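Tividen Mail Gateway 170

Email filtering appliance for small and mid-sized offices

The Tividen Mail Gateway 170 sits between your internet connection and your mail server and checks every message before it is delivered. It looks for malware in attachments, links to known phishing pages, forged sender addresses and ordinary spam. Nothing needs to be installed on staff computers.

The 170 replaces the older 93, which is no longer sold. Settings saved from a 93 can be loaded onto the 170 without changes, apart from custom block lists, which have to be imported separately from the Lists page.

What it checks

Attachments are unpacked and scanned by the Priltik engine, including archives inside archives. Office files that contain macros can be delivered, held, or delivered with the macros removed – the choice is made per user group. Password-protected archives are held by default, and the recipient gets a short notice with a link to request release.

Links are checked twice, once when the message arrives and again when the reader clicks. The second check can be turned off for internal addresses.

Sender checks cover SPF, DKIM and DMARC. Messages that fail can be rejected, held, or marked in the subject line. 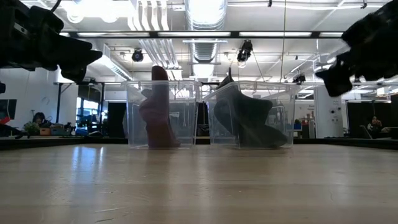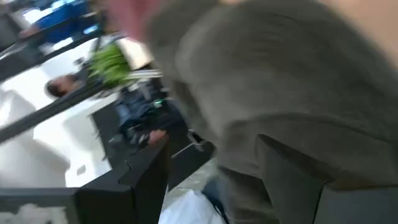
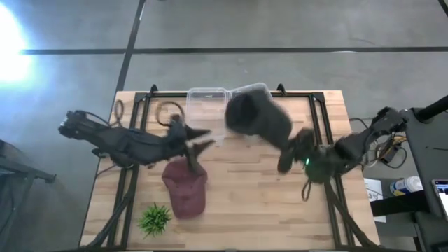
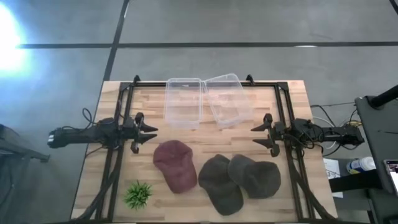
Photos: Irnance

Quarantine

Held messages stay on the appliance for up to 30 days. Each user receives a daily list of what was held, and can release spam but not malware. Only an administrator can release a message the Priltik engine has flagged. Released messages are logged with the name of the account that released them.

The quarantine is encrypted on disk. If the unit is returned for service, the key can be wiped from the front panel before shipping.

Specifications

Model: Tividen Mail Gateway 170
Part number: 3210
Mailboxes supported: up to 578
Form factor: 1U rack mount, rails included
Network: four Gigabit Ethernet ports, one reserved for management
Storage: two solid-state drives, mirrored
Power: single internal supply, 100–240 V
Mail servers: any that accept SMTP
Management: web browser or SSH

Updates

Signature updates are downloaded every ten minutes. Firmware updates are released when needed and are never installed without approval from an administrator. The current firmware was released on 15th August and fixes a fault in which daily quarantine lists were sent twice to users with more than one address.

An active subscription is required for signature updates. If the subscription runs out, the gateway goes on passing mail and applying your own rules, but scanning uses the last signatures received – a warning appears on the status page and is mailed to the administrator.

In the box

Gateway, rack rails and screws, power cord, one Ethernet cable, printed setup sheet. The full manual is on the Downloads page.

Ordering and support

The 170 is sold with a one-year or three-year subscription. Units ship from our Buenaventura warehouse. Replacement units are sent ahead of the faulty one being returned if the subscription is current. For larger sites, two gateways can be run as a pair, and each needs its own subscription.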